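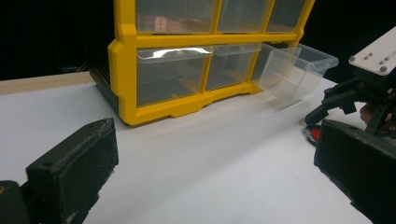 글 일로나 쉬치(Ilona Szűcs) | 플라스데일(Plasdale) 공작실 | 참가자 모집

작은 부품 정리 모임 '피멘(Pimen)'에 함께하실 분을 찾습니다!

단추, 나사, 비즈, 씨앗 봉투… 어디 뒀는지 몰라서 또 사 본 적 있으시죠? 저희는 9월 한 달 동안 투명 서랍이 달린 노란 플라스틱 정리함을 책상에 올려놓고, 각자 가져온 자잘한 물건을 나누고 담고 이름표를 붙여 보려고 합니다. 서랍 앞이 투명해서 닫아 둔 채로도 안이 비치는 게 저는 참 좋더라고요(노란색도요!).

지난봄 모임에서는 데죄 라츠(Dezső Rácz) 씨의 재봉 상자 하나에서 단추가 거의 1060개나 나왔습니다. 색깔별로 나눌지 크기별로 나눌지를 두고 다 같이 한참 떠들었는데, 결국 구멍 수로 나눴어요.

모집 인원: 4명
모임 시간: 저녁 7시부터 60분, 매주 한 번
장소: 플라스데일 공작실 2층 큰 책상
참가비: 없음. 정리함과 이름표 용지는 저희가 준비합니다.
가져오실 것: 신발 상자 하나 분량의 작은 물건. 액체나 깨지기 쉬운 유리는 빼 주세요.

정리를 잘 못하시는 분도 대환영입니다. 손이 느려도 괜찮고, 중간에 마음이 바뀌어 서랍을 몽땅 다시 쏟으셔도 됩니다. 저도 매번 그러거든요.

신청은 공작실 입구 게시판의 신청서에 이름과 연락처, 그리고 무엇을 정리하고 싶은지 한 줄만 적어 주시면 됩니다. 신청하신 분께는 8월 말까지 제가 직접 전화드릴게요.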